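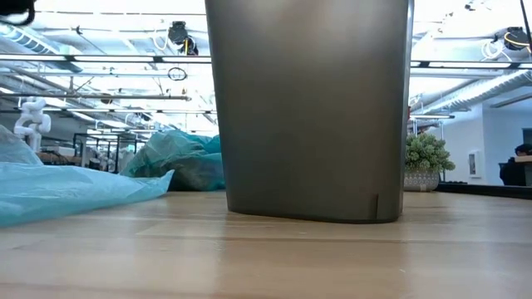 The bin and the bags, as seen from low down at the table.

I've been arguing with people for a couple of years about what the hard part of robot software is, and I keep losing because my answer sounds dull. They say planning, or they say perception, or they say whatever was in the last big demo. I say bags. Give me a job with a thin plastic bag in it and I'll show you every shortcut in your code.

Look at a normal stack. There's a perception piece that tells you where things are, a planner that draws a path, and a controller that follows it. All three quietly agree that an object is a thing with a shape and a pose. A trash bin is happy to play along. A bag has no pose! It has a heap, and the heap changes when you breathe on it.

When I started on the bin liner task at Arnbridge I did what everybody does and wrote a bag detector. It was a nice detector. It drew a neat box around the crumpled stuff, and the box was useless, because knowing where a bag is tells you next to nothing about where its opening is. I spent most of December on that (I'm still a little sore about it).

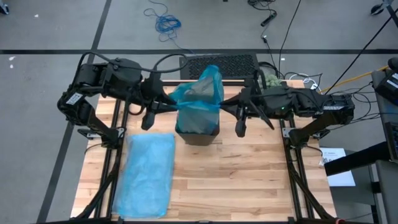
Two arms, one bag, one bin, with each gripper holding an edge.

So my first opinion is that we should stop writing planners that hand each arm its own path. The moment both grippers have hold of the same sheet of plastic, you have one problem, and it lives between the hands. Our old planner, Westerberg, solved the left arm and then the right arm and glued them together with timestamps. A delay of 100 milliseconds on one side and the bag went tight or sagged, and the controller had no idea it should care. We replaced it with a thing we call Halleck, which plans the distance between the fingertips first and works back to the joints. It's slower and uglier, and I'd pick it again tomorrow.

My second opinion is going to annoy the tooling crowd - myself included, I write tools. We log far too much about the robot and far too little about the cloth, or the plastic, or whatever it is we're trying to handle. I can pull up joint torques for 44 runs in a row from Culo, our log viewer, and plot them in lovely colors. Ask me when the rim of the bag slipped and I'm scrubbing through video like it's a home movie. I'd trade half of those plots for a button that marks the moment contact changed.

And please, put the wrist views next to the overhead view by default. I shouldn't have to open 2 windows and line them up by hand. 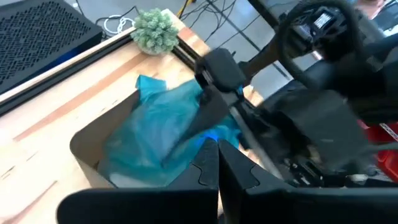

What I'd change first

Start the timeline at the grasp. Most of our tools open on the start of the run, where the arms are getting into position and nothing much is at stake, and I've burned whole afternoons waiting for the bit I wanted.

Then let me compare tries. If I pick 10 attempts at the same grab, show me those side by side, lined up on contact, and leave the success rate for some other page. I'll get to it when I've seen how the plastic folded.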